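Annonces > Emploi > Commerce de bouche > Vendeur / préparateur H/F

Ce site utilise des cookies pour mesurer l'audience. Accepter – Refuser – Paramétrer

Épicerie Hakim cherche vendeur·se / préparateur·trice, CDI, 35 h

Bon, on fait vite, on est en plein inventaire. Quelqu'un part en janvier, il faut remplacer, si possible avec quelques jours de tuilage.

La maison : épicerie de bocaux et de vrac, condiments, épices, confitures, légumes au vinaigre. Une boutique rue Bisholm, un atelier derrière la cour, et les commandes qu'on prépare pour les restaurants du quartier et pour le marché Estell. Équipe de 6 personnes, vous compris. Pas de siège, pas de RH, vous aurez affaire à moi (Reda Lahlou) pour à peu près tout, et à Wilson Quintero pour l'atelier.

Le poste. Moitié boutique, moitié atelier, ça bouge selon les semaines.

En boutique : accueil, conseil, caisse, mise en rayon, étiquettes de prix, balance à tarer (on vous montre). Clientèle d'habitués, ils connaissent les produits parfois mieux que nous, il faut supporter la discussion. Les gens rapportent leurs contenants, on vérifie, on pèse, on remplit.

À l'atelier : lavage et stérilisation, remplissage, capsulage, étiquetage, numéros de lot dans le cahier. Puis préparation des commandes, mise en carton, bons de livraison. Référencement de 219 produits, pas besoin de tout savoir le premier jour, mais au bout de deux mois on s'attend à ce que vous trouviez le cumin sans demander.

Horaires : ouverture boutique 9 h 30. Les jours d'atelier on commence à 7 h. Un samedi sur deux travaillé. Fermé deux semaines l'été. Pause déjeuner d'une heure, il y a une cuisine, on mange souvent ensemble mais c'est pas obligé.

Salaire : 2 063 euros brut par mois, plus une prime en fin d'année si l'année est correcte. 13 % de remise sur la boutique, sauf safran. Transport remboursé à moitié, mutuelle.

Ce qu'on cherche :
- quelqu'un qui lit une étiquette jusqu'au bout
- à l'aise debout, et avec des cartons lourds (on a un diable, quand même)
- hygiène irréprochable, c'est de l'alimentaire, cheveux attachés, pas de bagues à l'atelier
- savoir compter une caisse
- une expérience en commerce ou en cuisine c'est mieux, mais pas éliminatoire
- l'arabe ou l'espagnol, un plus au comptoir. Permis B, un plus aussi, pour les livraison quand Wilson est coincé ailleurs

Ce qu'on ne demande pas : diplôme, photo, lettre de motivation de deux pages. Trois lignes suffisent, dites ce que vous cuisinez chez vous, ça nous en apprend plus.

Formation : l'attestation hygiène (HACCP) est à notre charge si vous ne l'avez pas, faite pendant le temps de travail. Le logiciel de commandes s'appelle Jirero, il est lent, il plante parfois, on s'y fait.

Période d'essai deux mois. On vous prend d'abord une demi-journée pour voir, payée bien sûr, et vous voyez aussi si ça vous va.

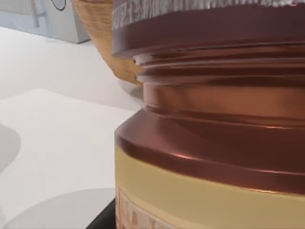 Wilson Quintero : pour la partie atelier je précise, le plus dur c'est pas de porter, c'est la régularité. Un lot mal fermé et tout le carton repart. Moi je préfère quelqu'un de lent les premières semaines et qui vérifie chaque fermeture à la main. La vitesse on s'en occupe après. Et prévoyez des chaussures qui tiennent, le sol glisse après le lavage.

Voilà, il a raison pour les chaussures, on participe à l'achat d'ailleurs (une paire par an).

Pour postuler : CV + vos trois lignes, déposés à la boutique de préférence, dans une enveloppe au nom de Reda. Évitez entre midi et 14 h, c'est le rush et ça finit sous une pile. Indiquez vos disponibilités et un numéro où on peut vous joindre le soir, on rappelle plutôt après 19 h.

On répond à tout le monde, même si c'est non, mais laissez nous deux semaines. Entretien au comptoir ou dans la cour selon la météo, prévoir une demi-heure, il y a du thé.

Poste à pourvoir courant janvier. Débutants et reconversions bienvenus. Candidatures en binôme (deux mi-temps) étudiées aussi, on l'a déja fait et ça marchait bien. Pas d'agences d'intérim merci.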